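To: Fakel club list
From: Orathai Ratanaporn
Date: Jun 16, 2018
Subject: Re: block task for the July meet

> Are we still stacking with one arm, or do both have to work?
> And does the wrist view go in the report? The Castberg team
> wants to know before they book the room.

Both arms work, one stack each or one shared. The wrist view goes in the report. 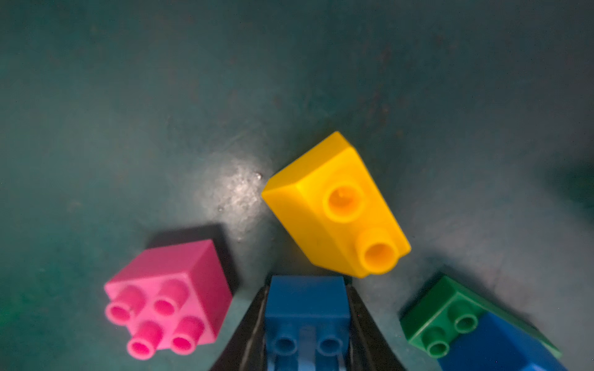 Grip angle is still our main problem. Please close on the sides of the brick and keep the studs clear of the fingers, as with the blue one between the fingers here. Wriya's old script came in at a slant — don't use it.

The form asks for a view of the whole table too, so add one.

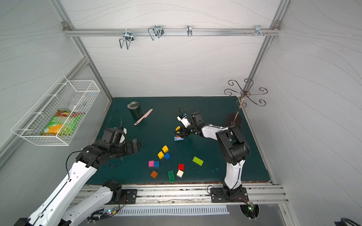
Runs 344 to 401 are on the club drive. I have checked the first nine and will do the others before July. If your log is missing, write to me off the list.

Orathai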